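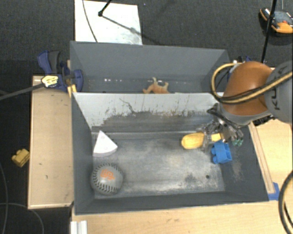 Maize Storage and Household Income in Woltow District

Student project report, Rural Development Studies
Prepared by Ayuba Ofori
Reading time: 2 minutes

1. Purpose

This project examined why farming families in Woltow sell most of their maize soon after harvest, when prices are lowest, and buy grain back in February at a much higher cost.

2. Method

A survey was carried out in 40 households in the villages of Mensah and Nenix. Village sales records covering 1,156 bags of maize were also reviewed. Interviews were held in the local language and translated by the author.

3. Findings

School fees and seed debts were the reasons most often given for early sale. Insect damage came next – several families reported losing stored grain before the rains. Households belonging to the Mensah grain bank sold later and bought back less. Membership requires a deposit of 200 kilograms, and poorer families could not meet it.

4. Recommendations

The deposit should be payable in two parts. A small loan for school fees, repaid in grain, should be tested in Nenix for one season before it is offered elsewhere.

Contact: Department Office, Mosteck College | © 2020 Mosteck College | Back to top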